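How to Test Whether a Gripper Can Do a Small Tidying Chore

Posted 25/09/2018 by Damian Mösli

People often ask me if a machine can tidy up a home yet. My short answer is that it can do some small parts of the job, slowly, if you set things up for it. The best way to find out where you stand is to pick one chore and test it properly. This page covers putting loose wooden sticks into a container. The same steps work for pens, chopsticks or cutlery.

What you need

A two-fingered gripper with padded jaws
A handful of thin wooden sticks
A container with a mouth wide enough to take them all
A small table and a cloth
A notebook or spreadsheet

Step 1. Set up the table

Use a table you can reach from at least two sides. Spread the cloth flat and pull out any folds, or the sticks will catch on them. I use a cloth because a thin stick on a bare hard surface tends to roll away when a jaw touches it. The cloth also gives a little, so the jaw tips can press down slightly and get under the stick.

Stand the container near the middle. If it is light, put some weight in the bottom.

Step 2. Check the pads

Soft pads matter more than grip force for this job. Close the jaws on one stick and pull it gently by hand. It should resist, then slide. If it snaps or dents, lower the force. If it falls out, clean the pads with a damp cloth and try again before you turn anything up.

Step 3. Lay out the sticks

Start with the sticks spread apart, then move on to sticks that lie close together. Do not line them all up in the same direction. At home they would never be that neat, and a straight row will give you a score you cannot trust.

Step 4. Pick, turn and drop

Grip each stick near one end, lift it clear of the cloth, turn it upright and lower it into the container before you open the jaws. Letting go too high is the most common mistake. The stick hits the rim and falls back on the table.

With a few sticks still on the cloth, the jaws have to come in over the container without knocking anything else on the table.

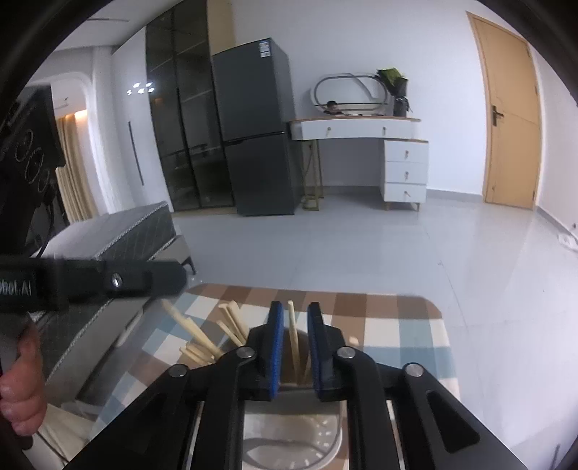
Step 5. Write down every try

Log each attempt as a success, a drop or a miss. Count a try as a success only if the stick stays in the container after the jaws move away. I did 189 tries over 2 days in April before I changed any settings. Most of my misses came from two sticks lying side by side.

Step 6. Change one thing at a time

Change the pads, the force or the layout, but never two of them in the same run. Plan for a lot of repeats. If you are training a controller from recorded picks, you may want up to 2,000 of them.

So can it do the chore?

With a person guiding the gripper, yes. Running on its own, my setup handles sticks that are well apart and has trouble with touching ones. It is also much slower than a person, who can scoop up the lot in one hand. I would call it ready for a bench test and not for a kitchen drawer.

My next page uses the same log sheet for folding small towels.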